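September, by Rosalinda Manalastas

1/ I have reached the age where I hold opinions about towel folding, and I'm going to share all of them before dinner.

2/ Background, for those who haven't been to my linen closet (lucky): it's 11 inches deep. The previous tenant must have owned one washcloth and a candle. Every towel I own was bought for a normal closet in Corkport, where shelves go back as far as you'd expect a shelf to go.

3/ For years I folded in thirds like my mother. Thirds are very nice. Thirds also stick out past the shelf, so the door stays open and I hit my hip on it every morning on the way to the coffee.

4/ So, triangles. Lay the thing flat, bring one corner across to the opposite corner, smooth out the long edge, and you have something that looks like a samosa made by a beginner. Tuck the points under when it goes on the shelf. It takes up less room front to back, and I will not be showing my math.

5/ Please note the long edge, which is the part people get lazy about. If it wanders, the whole stack leans. I learned this at 4 in the morning, from the sound.
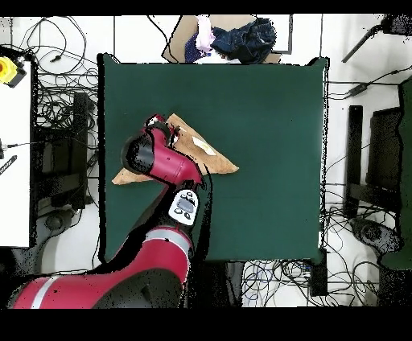
6/ Jeans do not do triangles. I tried. A triangle of denim has the profile of a doorstop and slowly opens by itself overnight. Jeans go in half lengthwise, then half again, then into a tray with the other jeans, and in practice they go into the tray in a lump.

7/ The tray method, for anyone asking: cut down a flat cardboard box until the sides are low. Put it next to wherever you fold. Everything unfolded lives in the tray, everything folded leaves. The rule at my place is that the tray can't be full two days in a row. The rule has been broken since Monday.

8/ A cousin wrote to say I should buy the Tremis folding board, which costs 30 dollars and is a piece of plastic with hinges. I have a piece of plastic with hinges. It's the closet door, and we aren't speaking.

9/ Moving along to shoes, which also live in the linen closet. I know. Take it up with whoever designed the hallway.
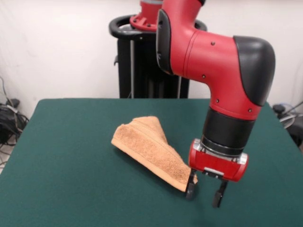 10/ My problem with suede is that it shows everything. Walk past a sprinkler and you have a map of the coast on your toe. I brush mine with a Brisinon brush I've had forever, always in one direction, and I do it with the shoe lying over on its side like the tan one up there, and with something soft under it. Felt is good. A bare counter puts a shiny spot on the side that's facing down, and then you get to brush that too.

11/ If it's wet, stuff it with paper and leave it alone. Leaving it alone is the hard part. I've poked at a damp loafer every ten minutes all evening as though it might have news.

12/ Do the shoes last. I've done them first, and then folded a set of pale pink pillowcases on the same spot. Ask me what color the pillowcases are now.

13/ Several of you say rolling beats folding. Rolling is fine for suitcases. On a shallow shelf the rolls come forward one at a time, usually when there are guests in the hall.

14/ Back to towels, because terry gets its own post. It's bulky, it has no crease worth the name, and the loops grab each other. Shake it hard once before you start. Then fold, then press down in the middle with your whole hand to get the air out. It'll puff up again some, so leave a little space at the top of the pile.
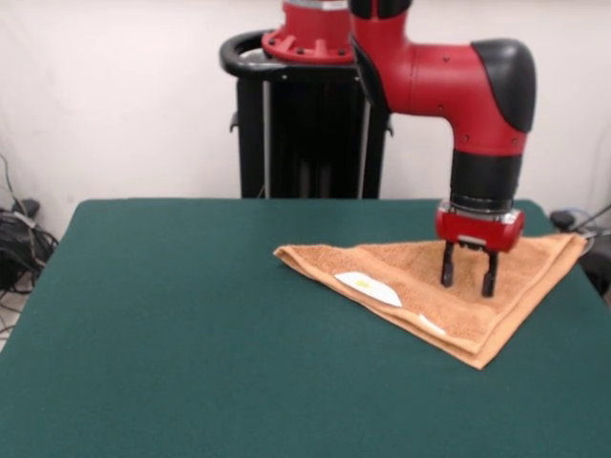
15/ Does fabric softener make towels fold better?

It makes them slide, so they fold faster and then drift apart on the shelf. It also leaves a coating on the loops, and the towel stops drying you as well as it did. I quit using it on towels and kept it for sheets.

16/ Somebody asked how many towels a single person needs. My mother says 70. My mother has a basement. I'm not giving my number, as she reads these.

17/ Labels: fold so the tag ends up inside. If it ends up outside, you're allowed to put that one at the bottom. I've got a bottom towel that hasn't seen daylight since spring for exactly this reason.

18/ Fitted sheets: no. I put mine in the matching pillowcase in a wad and close the door quickly.

19/ Update from the hallway. Door shuts. It needs a shoulder, but it shuts. I've gone and stood in front of it twice.

20/ Napkins tomorrow if I can find them. I think they're behind the boots.

Contact | © Rosalinda Manalastas | Back to top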